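Sorting and storing mixed vegetables and fruit at home

Kitchen notes, Clivia household pages. Revised July.

Scope

These notes cover the short interval between unpacking a mixed lot of produce and putting it away. They apply to quantities for a household of two. Larger amounts need the same order of work but more surface, and the bulk storage of potatoes, onions and apples is dealt with on a separate page.

Most early spoilage in a domestic kitchen comes from three causes: moisture trapped against the skin, bruising from heavier items, and storage at the wrong temperature. A fridge is too cold for some produce and a worktop too warm for others. Sorting takes a few minutes and deals with all of them.

Surface

Use a plain, light-coloured, wipeable surface. White is preferable. Soil, leaked juice and small insects show up against it at once, whereas a patterned or dark worktop hides them. Wipe down with warm water and a little washing-up liquid, rinse, and dry completely before anything is set out. Do not lay produce on newspaper if it is to be eaten with the skin on.

Set items down singly, with a gap between them where there is room. Do not tip a bag out. A sweet potato falling on a pepper from the height of the bag is enough to crack the wall of the pepper, and the crack is often not visible until the following day.

Container

An open basket is suitable for anything kept at room temperature. Woven cane or wicker lets air reach the underside of the contents, which a bowl does not. An oval shape takes long items better than a round one of the same capacity. Check the inside by hand for broken strands before loading; a cut end of cane will puncture a citrus peel. Where the weave is coarse, a single folded cotton cloth in the bottom is sufficient. Wash the cloth with the tea towels.

Our own basket is a Vastine, weighing 630 g empty. The weight is marked on a tag tied to the handle so that the contents can be weighed without unloading.

Order of sorting

Begin with whatever wilts. Leaves lose water faster than anything else and should spend the least time out. Then take the items with thin skins, then citrus, then roots and tubers. The following groups turn up most often in a mixed lot.
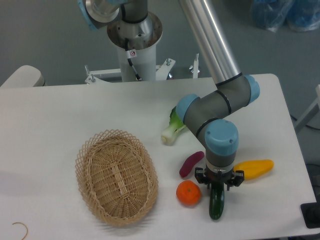
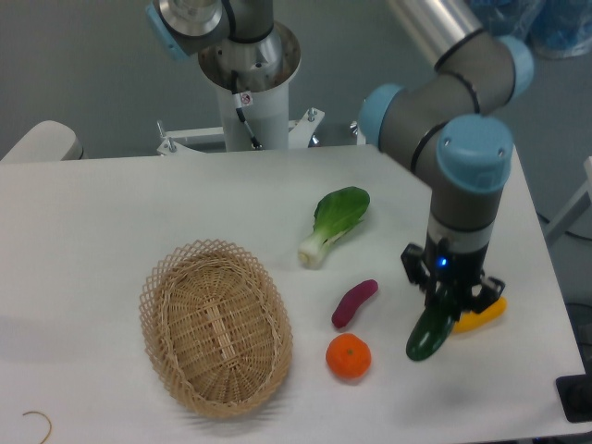
Bok choy. Keep the head whole until it is needed. Remove any yellowed outer leaves and shake out loose grit, but do not wash. Wrap in a dry cloth or kitchen paper, place in a bag with the neck left open, and store in the salad drawer. Expect three to five days. When the time comes to cook it, separate the stalks and rinse them in a full bowl of cold water, since grit collects in the curve at the base and running water tends to miss it. Stalks need a minute or two longer in the pan than the leaves.

Cucumber. Sensitive to cold. Below 10 degrees or so the flesh begins to break down, showing first as soft, watery patches. If the kitchen is cool, a whole cucumber may be left out for a day or two. In a warm kitchen use the top shelf or the door of the fridge and eat it within the week. Keep it away from ripe apples, tomatoes and bananas. Once cut, cover the cut face only and use within two days.

Peppers. Dry thoroughly, with particular attention to the hollow around the stalk, where mould normally starts. Store whole and unwashed in the fridge. Yellow, orange and red peppers are riper than green ones when sold and do not keep as long. A slight wrinkling of the skin is loss of water and does no harm in a cooked dish. Discard any with a soft or sunken patch that smells sour.

Mandarins and tangerines. Up to a week in an open basket, longer in the fridge. Loose-skinned types bruise without showing it, so keep them in one layer or at most two. Turn the lot over every few days. A fruit that feels light for its size has begun to dry out and should be used first. Where one has gone mouldy, remove it, wipe its neighbours with a damp cloth, dry them and wash the basket liner.

Sweet potatoes. Never in the fridge. Cold storage gives a hard centre that does not soften in cooking. Keep them dark, dry and ventilated, ideally at 13 to 15 degrees; a cupboard on an outside wall is usually the nearest thing to this in a modern flat. Brush off dry soil and leave the skin unwashed until use. Small tubers dry out sooner than large ones. Store apart from onions.

Loading the basket

Place the heaviest items at the bottom and towards the middle. Citrus goes on top or at one end, never underneath. Lay long items along the length of the basket. Nothing should stand above the rim — if it does, use a second basket. Stand the basket out of direct sun and away from the cooker, the kettle and the back of the fridge, all of which give off more heat than is generally supposed.

Items intended for the same meal can be kept together for the last few hours before cooking regardless of group. Bring in the bok choy last.

Labelling and checks

A paper label with the month and day of purchase is adequate. We use the Ladefoged tie-on labels, which take pencil and do not smear. Stick-on labels leave a residue on cane.

Check the basket in the morning, before the kitchen warms up. Smell is a better guide than appearance at this stage, particularly for citrus. Press each item lightly with the flat of a finger, not the tip.

Cleaning cane

Brush out dry debris weekly. Every two months, wipe the whole basket with a cloth wrung out in warm soapy water, going along the strands, then again with plain water. Dry in moving air, upside down, out of the sun. Do not soak. If the rim has become brittle, a light misting of water before handling reduces breakage.

Replacement liners to fit the Vastine oval are listed by Cerurley under number 1302. They shrink slightly in the first wash — cut any home-made liner with a generous hem to allow for the same.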